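研究室の連中に「報告書を書け」と言われたので、ここに連投で書きます。報告書は別に書きます。たぶん。

1/
先週、生態学の統計の夏の学校に行ってきた。場所はリナッハ(Rinach)。テーマは個体群動態の状態空間モデル。参加の動機は「自分のモデルが収束しないから」。申込フォームの志望動機欄にはもう少し立派なことを書いた。

2/
移動は列車を4本乗り継いだ。3本目までは完璧だった。3本目までが完璧な旅程というのは、4本目の存在を忘れている旅程のことである。最終列車の中で、予習用の論文を開いて、要旨を読んで、閉じた。

3/
宿は会場から坂を上ったところ。案内には「徒歩ですぐ」と書いてあった。書いた人はおそらくシカか何かだと思う。部屋は清潔で、机が小さく、窓から牛が見えた。牛は夜も鈴を鳴らす。あれは止まらない。

4/
初日の朝。自己紹介で研究対象を一言で、と言われる。隣はコウモリ、その隣は地衣類、向かいはサケ。私は「ハタネズミです」と言った。うなずきが返ってきた。ハタネズミはいつもこのくらいの温度で迎えられる。

5/
講師はNorbert Antalさん。声が小さく、板書が速く、事前分布に厳しい。最初の演習で「とりあえず無情報で」と言った受講者に、「何についての無情報ですか」と静かに聞き返した。部屋が静まった。その受講者は私です。

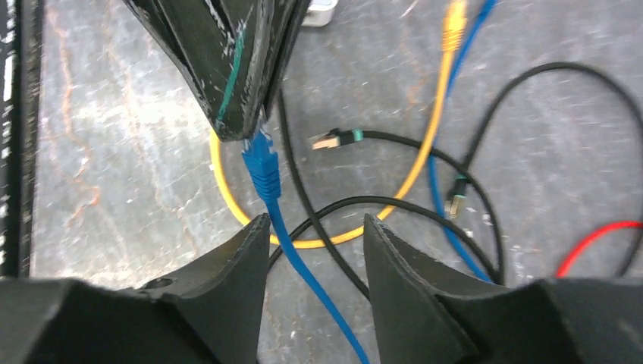
6/
午前の課題。捕獲再捕獲データから生存率を推定する。配られたデータは1,933個体分。うち再捕獲されたのが484個体。残りは死んだのか、引っ越したのか、罠を学習したのか。ここを区別するのが今週の主題だそうだ。私の学位論文の主題でもある。三年目です。

7/
生存率と検出率を両方とも時間で動かすと、最後の区間は積でしか推定できない。教科書に書いてある。私も人に教えたことがある。それでも昨年の秋、私はその最後の区間の生存率について二段落の考察を書いた。美しい考察だった。

8/
その話を昼食の席でしたら、サケの人が「うちは投稿してから気づいた」と言った。地衣類の人は黙ってパンをちぎっていた。深追いはしなかった。

9/
昼食はUnenという食堂。メニューは日替わりで、火曜はレンズ豆だった。日替わりというのは豆の種類のことらしい。ただしパンは非常においしい。パンのために来年も申し込む可能性がある。

10/
午後は事前予測チェック。データを見せる前に、モデルに勝手に世界を作らせてみる。私のモデルが作った世界では、ハタネズミは三年で牧草地を埋めつくし、四年目に全滅した。Antalさんは図をしばらく見てから「ドラマチックですね」と言った。

11/
事前分布を見直す。対数スケールで標準偏差10を入れていた。なぜ10なのか。先輩のコードに10と書いてあったからだ。先輩はなぜ10にしたのか。先輩は今、保険会社にいる。

12/
標準偏差を小さくしたら、ハタネズミは牧草地に収まった。計算も速くなった。昨年の冬、一晩じゅう回していたあの計算は何だったのか。研究室の暖房には貢献していたと思う。

13/
午後の休憩に、コーヒーを飲みながら発散した遷移の数を見せ合う。他ではあまり成立しない雑談である。コウモリの人のゼロを見て、みんな少し黙った。あとで聞いたら、まだ定数しか入っていないモデルだった。

14/
三日目は野外。Kurnumという湿地まで歩き、罠の配置を見学する。格子状に並べた罠は70個。地図では整然としている。現地では沼を避け、イバラを避け、なぜか放置された浴槽を避けて並んでいた。空間明示モデルのありがたみを、靴の中の水とともに理解した。

15/
その場で「罠の座標は設計上の位置ではなく、実際に置いた位置を記録してください」と言われる。当たり前の話だ。私は深くうなずきながら、昨年の野帳のことを考えていた。野帳には「だいたいC列」と書いてある。

16/
湿地で見た哺乳類は、飼い犬。鳥は詳しい人が多すぎて、何か飛ぶたびに名前が三つの言語で飛び交い、私は覚える前に次が飛んだ。水辺の植物はたぶん全部スゲです。違ったらすみません。

17/
夜は参加者の小発表。私は自分のデータと、例の収束しない連鎖の図を見せた。四本の連鎖がそれぞれ別の答えに落ち着いている。Antalさんいわく「四本とも自信はありそうですね」。今までに受けたコメントの中で一番正確だった。

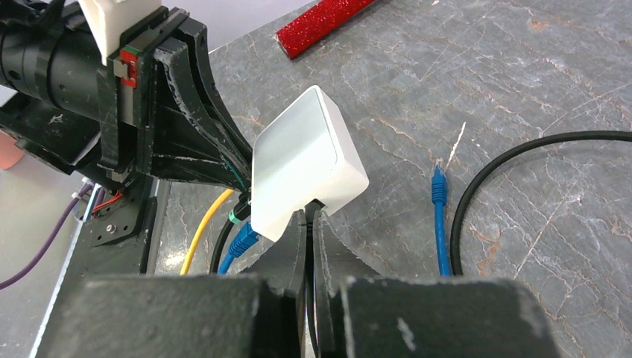
発表のあと、Priedītisという小さなRパッケージを勧められた。名前はラトビア語で「小さな松」くらいの意味らしい。罠ごとの努力量を整形してくれるだけのもので、私が二か月かけて書いた関数群とだいたい同じことを、一行でやる。

18/
二か月かけた関数群には愛着がある。コメントも丁寧に書いた。夜中に一度だけ一行のほうを試した。結果が合わなかった。合っていないのは私のほうだった。うるう年だった。

19/
四日目は欠測の扱い。調査に行けなかった週をどうするか。行けなかった理由が大雨で、大雨の週はネズミも動かない場合、それは無視できる欠測ではない。では行けなかった理由が寝坊の場合はどうか、と誰かが質問した。「ネズミと独立に寝坊していれば」との回答。統計は公平だ。

20/
この日の演習で、ようやく自分のモデルが動いた。検出率に調査者の効果を入れたら、連鎖が混ざった。つまり罠を見回る人によって見つかる率が違う。一番検出率の低い調査者はコードネームBである。Bは私だ。

21/
論文でこれをどう書くか悩んでいる。「調査者間に差が認められた」でいいと思う。図の凡例は小さくする予定。
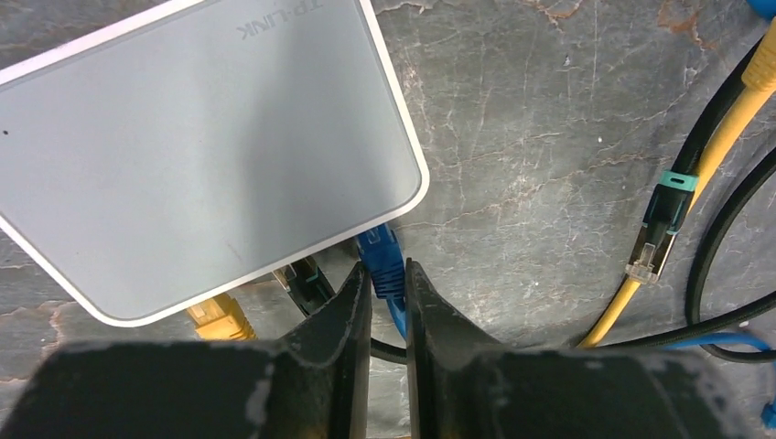 22/
最終日。まとめの討論の題は「複雑なモデルをいつやめるか」。結論は出なかったが、予定時間は超えた。地衣類の人がこの日いちばん長く話し、内容もいちばんよかった。最初から話してほしかった。

23/
個人的な持ち帰り。
・事前分布は図にしてから使う
・最後の区間の生存率について考察を書かない
・野帳に「だいたい」と書かない
・雨靴を持っていく

24/
帰りの列車も同じ経路。行きに閉じた論文を開いたら、今度は方法の節まで読めた。付録に、私が三日目に質問したことの答えがそのまま載っていた。論文には付録があるということを、そろそろ覚えたい。

25/
講義資料は参加者以外にも公開されるらしい。出たらこの下につなげます。Rのコードは講師のものを見てください。私のを見せてほしいという連絡が一件来ていますが、うるう年の件を直してからにします。

26/
追記。指導教員がこの連投を読んだ。返信は「で、Bは誰?」の一言。20番を読んでいない。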